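1/19/24
Notebook, suturing bench. Written by me (Hnat Shevchuk), Tsz-kin please correct where I remember wrong.

Continue with the handover problem. Goal for today was to train Kobzar again with the wrist view included and compare it to the version that has only the endoscope view. Same pads, same thread, same starting poses as before the break.

Data first. After cleaning we have 3,699 demonstration segments in total. Of these, 2,721 have both wrist streams in good sync with the joint readings, and I used only those. The rest are mostly from August, when the clock on the left arm was drifting and we did not notice until Tsz-kin plotted it. I do not want to throw them away, but I also do not want to repair them this week. They stay in the folder "august_drift", please nobody merge them back.

One remark about segment borders. The old rule cut a segment when the jaw angle passed a threshold. For needle driving this is fine. For thread handling it is bad, because the operator opens and closes the jaws many times without doing a new step, just to find a better place to hold. So Jolter (our labeling script) made very short pieces with no meaning in them. I changed the rule: a new segment begins only when the thread changes which arm is holding it, or when the needle leaves the tissue. Tsz-kin does not fully agree. He says the small corrections of the grip are exactly the skill we want to learn. I think he is right in principle, but the policy cannot learn it from pieces of half a second. We agreed to keep both label sets for now.

Training went without trouble. Learning rate as in the last entry, action chunk shortened. I tried the longer chunk again in the morning and the arm was pulling on after the thread was already tight, same as before, so the longer chunk is out for the thread phase.

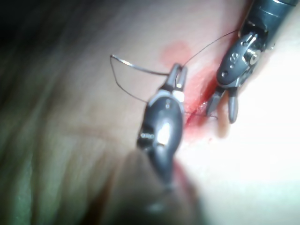 For evaluation I ran 53 trials with each version, alternating between them so that wear of the pad is shared. A trial is counted as good only if the thread is passed from one instrument to the other and the slack is taken up without tearing the edge of the cut. I was strict. If the edge was lifted visibly, I marked it as bad even when the stitch looked acceptable at the end.

The wrist version is better, and I believe the difference is real, but I will not write the rates here before Tsz-kin has scored the videos without knowing which version is which. Last time I scored alone and I was too kind to the new one.

What I can write down already is how it fails, which for me is more useful:

The endoscope version closes too early. It comes to the correct place in the plane of the pad, but the depth is wrong and the jaws close above the thread. Then it behaves as if it holds something and moves away with nothing.

The wrist version almost does not do this. Its problem is the loop. When the slack thread lies in a wide loop on the side of the holding arm, the policy sometimes goes for the wrong strand. My guess is that it learned "thin dark line near the jaws" and does not understand which part is under tension. In the demonstrations the operators nearly always clear the loop first, so the policy has seen few examples of choosing between two strands.

There were also 5 trials where the policy stopped completely with the jaws open and only trembled a little. I looked at the logs and the predicted actions are very near zero for both arms. Both arms waiting for each other – I have seen this also in the older Grarel code, there it was solved by a timeout, and I would prefer not to do it like this.

Light is still a problem. One side of the pad gets washed out by the lamp and the thread is hard to find in that part. Noltness sent a diffuser, but it does not fit the holder. I put the exposure lower, which helps on the bright side and makes the dark corner worse. I did not change anything between trials, so the comparison is fair in this respect.

To do:
– Tsz-kin Lo: blind scoring, both versions.
– Me: record extra demonstrations with the loop left in place on purpose, operators must pick the strand without clearing it.
– Me: check if the trembling starts always from the same relative pose of the wrists.
– Print an adapter for the diffuser. Inner diameter of the holder is written on the tape on the lamp arm.
– New pads. The red stain does not come out anymore and I do not know how much the policy uses it to find the cut. Maybe try one run on a clean pad, with no stain, before we throw the old ones away.

Checkpoint is saved under kobzar_wrist, config next to it. Left arm was making a small click at homing in the evening, not investigated.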